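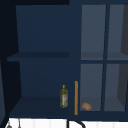
Right, savings. I want to start with the kind you forget you've got, because that's where most of us have money going to waste. When I joined the credit union at Waltasby I already had three old accounts elsewhere, and if you'd asked me the interest rate on any of them I'd have guessed, and guessed high. What got me looking was furniture, of all things. I wanted a unit for the back room, a dark navy one with open shelves on one side and a glass-fronted cabinet on the other, and I went to see whether I could pay for it without touching my current account. I could! The money had been sitting there for years in something called a Bakus Bonus Saver, and the bonus had run out so long ago that the leaflet had a different logo on it.

(Pause here. Ask for hands up: who knows the rate on their main savings account, to the decimal point? Don't pick on anyone.)

So the talk is about old accounts, how to find them, and what to do once you've found them. I'm not a financial adviser and I can't tell you where to put your money. I can tell you what I did, what I got wrong, and which forms were a pain.

Part one. Finding them

I had a shoebox. You may have a drawer, or a folder on a computer you don't switch on any more. Go through it for anything with an account number on it, even if you're sure you closed it. I was sure I'd closed two of mine. I'd closed one.

Look at your old addresses too. Write them all down, back to when you first had a wage, with rough dates. Whoever you ring is going to want the address they had for you when you opened the account, and it's very hard to remember a postcode from a shared house while somebody is waiting on the phone. I got mine off an old payslip.

If you changed your name, have the certificate ready. If the bank has changed its name, well, that's harder. Mine had been swallowed up twice. I typed the old name into a search engine along with "now part of" and got there in the end, but do check you've landed on the proper site before you type anything in. There are plenty of people who'd like to help you find your lost money for a fee, and you can do it all yourself for nothing.

(Slide two, the list of what to have by the phone. Leave it up while people write it down. Last time I moved on too fast and got told off at the tea urn.)

Part two. What I found

I'll give you real numbers because I always want them when other people give talks. The Bakus account had £2,604 in it. The second one, which I thought was closed, had £111. The third was a building society book from when I was at school and it had £48, and I'm afraid I felt far more pleased about that one than the big one. Some of it was birthday money from my gran.

The big one was paying next to nothing. I hadn't lost any of it, the number on the statement had crept up a tiny bit every year, but prices had gone up a good deal faster. I'd been reading that statement once a year, thinking "oh good, still there", and filing it.

(Somebody will ask about tax here. Say: it depends on your other income, ask the tax office or look it up on the government website, and move on. We lost ten minutes to this in November.)

Part three. Moving it

My first mistake was wanting to do it all in one go. I filled in three closing forms on the same evening at the kitchen table, put two of them in the wrong envelopes, and had a very confused letter back. Do one, wait until the money arrives, then do the next.

My second mistake was closing an account before I'd looked at what was paid into it or out of it. There was a standing order on the second one, a small yearly subscription to the Drindetti Walkers, which I had stopped walking with ages before. It bounced, and they wrote to me ever so politely. So get twelve months of statements and go down them with a pen. Yearly payments are the ones that catch you out.

Then there's notice. Some savings accounts let you have the money the same day and some make you wait, and a few will take a chunk of interest off you if you don't wait. The letter that came with the account will say. If you haven't got the letter, ring and ask two questions: how long is the notice, and what does it cost me if I don't give it? Write down the answer and the date you rang.

(Water. You always forget the water.)

Part four. Where it went

I split it. Some paid for the furniture, as I said, and I don't feel bad about that. Most of the rest went into an easy-access account at the credit union, for the boiler and the car and whatever else goes bang. I pay in a bit every month now by standing order, the day after payday, so I don't get the chance to spend it first. This spring it got to £3,753, the most I've ever had in one place.

I did look at a fixed account called Feyisa Two Year, which paid more. I decided against it as I'd have been ringing up after six weeks asking for it back. If you know you won't need the money, you may feel differently, and you should look at the fixed ones properly.

Before you put money anywhere, check that it's covered by the deposit protection scheme, and check the limit. Any bank, building society or credit union should tell you straight out. If they go vague, put your purse away.

(If running late, skip the next bit and go to questions.)

A word on doing this for parents. You can't ring up on their behalf unless they're there to say yes, or the paperwork is in place. Sit with them, put the phone on speaker and let them do the talking. My dad enjoyed it hugely. He also found an account, and wouldn't tell me how much was in it.

Handouts are on the table by the door, the sheet with the phone list on one side and the sample closing letter on the other. Change the bit in brackets before you post it! Questions now, and then I need a hand stacking the chairs.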